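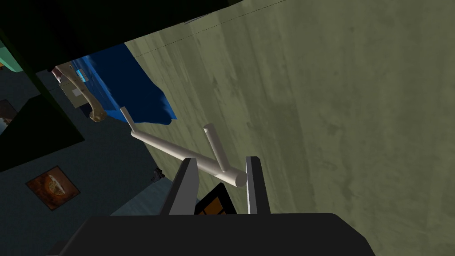 2. Grasp study in simulation

Manee Wattanapong reported on the rendered set for project Wiriya. The wrist view with the beige branched pipe piece is now the standard view for checking the grasp labels. The backgrounds are changed from one episode to the next – walls, cloth, pictures, all of it – and the gripper model stays the same.

The set has 1000 episodes. The policy trained with changed backgrounds completed 90 percent of the test grasps, and the one trained with a plain background completed 70 percent. The test rooms were the same for both.

Jirayu Prasertsri asked if the side stub of the pipe makes the grasp easier. Manee answered that this was not measured. It was agreed to repeat the test with a straight tube before the result is sent to Dromen.

Action: Manee prepares the straight tube model. Jirayu runs 32 episodes by hand control for comparison.

3. Computing time

The Rallex machine is shared with another group until the end of September 2020. Long training should start in the evening.

4. Next meeting

Same room. Jirayu takes the minutes.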